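Treltgate workshop opens its doors to hands-on robot teaching

If you have ever tried to teach a teenager to parallel park, you already have a fair idea of what goes on most mornings at the Kwok workshop in Treltgate, where a small team from local firm Tudeo has spent the better part of May showing a very large robot arm how to tidy up a bin of blocks.

The arm is being taught by demonstration. Instead of writing out every movement in code, a person guides it through the job by hand, or steers it by remote control from a bench nearby, while the computer records each movement along the way. Do that enough times, the thinking goes, and the arm should begin to manage the job for itself, even when the blocks have landed somewhere new.

Narendra Yadav, who looks after the teaching sessions, was kind enough to let the Courier sit in on one of them, and to keep the kettle going the whole time. He has a lovely unhurried way of explaining things, which must be a great help in his line of work.

"People come in expecting sparks and lasers," he said. "Mostly it's me, moving very slowly, trying to remember to breathe. If I get the shakes, the recording has the shakes in it too, and then the arm learns them."

A session usually runs to 20 demonstrations, with a tea break in the middle and the blocks given a good stir between tries. The person teaching begins with whichever block is easiest to reach, brings the gripper down beside it, closes up and lifts – and then does it all again with the next one. Blocks lying flat against the wall of the bin are the fiddly ones, Yadav told us, and blocks leaning on their neighbours aren't far behind. He likes to leave a few of those in the mix on purpose, so the arm gets some practice at the awkward stuff early on.

The reddish-brown and dark green blocks are simple shapes, chosen to stand in for the sort of parts that turn up jumbled in factory bins. The gray bin has picked up its share of scuffs, and Yadav says he has grown rather fond of it and won't hear of a replacement.

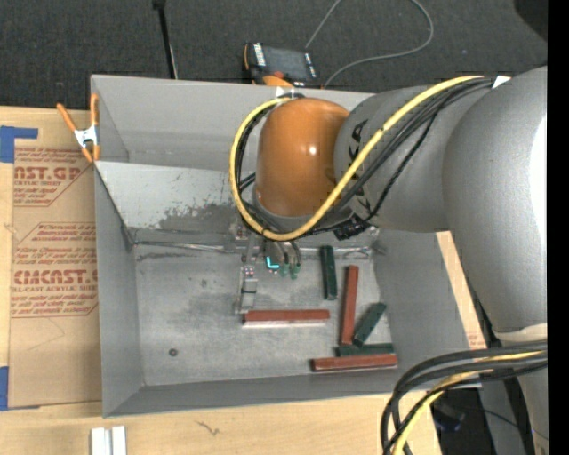
Visitors welcome to have a go

Tudeo is hoping to bring more people from the neighbourhood into the work, and will be running short visits at the workshop through the rest of the month. Each group is limited to 5 people, and everyone gets a turn at the remote control after a safety talk and a bit of practice with the arm set to its slowest speed. Visitors need to be 16 or older, and closed shoes are a must.

Yadav says he would especially like to meet people who work with their hands – bakers, mechanics, quilters, anyone with a feel for where things are and how firmly to hold them. One of his best sessions so far was with a retired upholsterer, who took her time over every grasp and hardly bumped the bin once.

The recordings will later be shared with Burkent, a parts supplier across town that is keen to see whether the same approach could help with its own sorting. That trial is expected to last 3 months, and no start has been set yet.

To put your name down for a visit, drop in to the front desk at Kwok any weekday before noon. There is parking behind the building, though it does fill up early.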